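Neltotard shorts weekend: what we know so far

2020-09-04

The programme for this year's Neltotard short film weekend is nearly settled. Submissions closed at the end of May with 137 films in, which is more than we had last time, and the viewing group has now been through all of them. The final list will go out to members by email first and then on the website.

There will be four screening blocks, each with a break in the middle. Seating at the Dimitriou Hall has been cut to 97 so that rows can be spaced out. Tickets are sold by block, and members can book one seat per block in the first round. Anything left after that goes on general sale. Please don't turn up hoping to pay at the door, as there will be no cash desk this year.

All four blocks will also be put online for members who would prefer to watch at home. The link stays live for three days after each screening. Two film-makers have asked for their work to be shown in the hall only, and those titles will be marked in the programme. 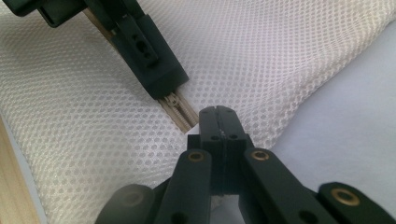
Senga Lamont wrote in to ask whether the late block could start earlier, as the last bus leaves before the final film has finished and she missed the end of two programmes last year for that reason. She would also like the running times printed next to each title.

The late block will now begin at seven, half an hour earlier than planned. Running times will be in the printed programme and on the booking page.

The opening film is Terau, a 22-minute drama set on a river ferry, directed by Duyên Diệp. It was shot over one winter with a crew of five and has very little dialogue. She will take questions afterwards by video link. If you have something to ask her, send it in beforehand, as we can't pass a microphone round the hall. Dikuna, the animated film that several of you asked us to bring back, is in the second block on the Sunday programme sheet's replacement, the folded leaflet.

The hall hire, projector and subtitling come to more than ticket sales will cover. A local arts grant of 2000 pounds pays for most of the difference, and we still need to find 600 pounds. Donations can be added when you book.

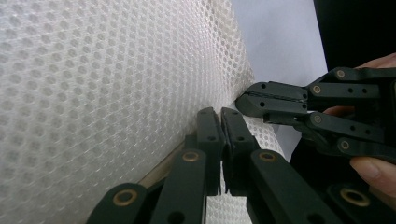
White mesh fabric, with its small six-sided openings.

Booking for members opens once the list has gone out. If your email address has changed, let the office know before then.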